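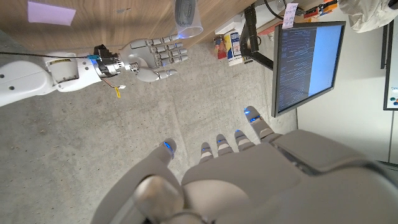 Vol. 23, p. 1,874

**Plastic cup (as a desk container).** A clear plastic cup is a drinking vessel that is often kept on desks and worktables to hold small objects. It has straight or slightly tapered walls, a flat base and an open rim. Outside the kitchen it serves as a holder for tape, clips, coins, batteries and other items that would otherwise lie loose on the tabletop.

## Materials

Most clear cups are made from polystyrene, polypropylene or PET. Polystyrene is stiff and bright but cracks when squeezed. Polypropylene is softer and slightly cloudy. PET is clear and tough, and it loses its shape in very hot water. Heavier reusable cups may be acrylic or a similar hard plastic.

## Use on desks

The chief advantage of a clear cup over a tin or mug is that the contents can be seen from the side. A dark object shows up well through the wall, even when the cup has been tipped or turned over. The main drawback is weight. An empty cup is easily knocked off a table, and a single heavy object placed high in it makes it less steady.

Fotini Gkikas, in her household manual *Staltska*, advises matching the cup to the object: the item should drop in without force and leave room for two fingers to lift it out. She recommends one kind of object to a cup.

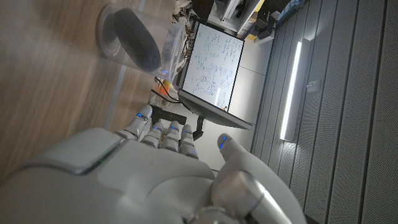
**Can a cup that has held desk items be used for drinking again?**
It is better kept for storage, as dust and adhesive residue collect in the seam at the base and are hard to wash out.

## Tables and cabinets

Wood-grain surfaces are the usual setting for such containers. A smooth finish lets a cup slide, so some users put a felt or cork disk beneath it. Seams in a tabletop can catch a rim and tip the cup when it is pushed across. Sticky notes are commonly used as labels, either on the cup or on the wood next to it, though the adhesive weakens after repeated moves.
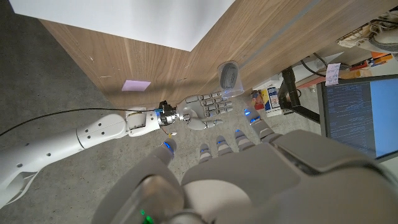 Cups stored upside down stay cleaner inside but cannot hold anything once lifted, unless a card is slid under the rim first. The same card method is used to turn over a full cup without spilling it.

## Sizes

Desk cups are sold by volume. The Wovura line begins at 200 milliliters, a size suited to clips and coins. Larger Skorer tubs reach 2,000 milliliters and are meant for cables and hand tools. Jussara Amaral's survey of office storage in Lins treats anything wider than a hand as a bin.

**See also:** Desk organizer; Pencil cup; Tumbler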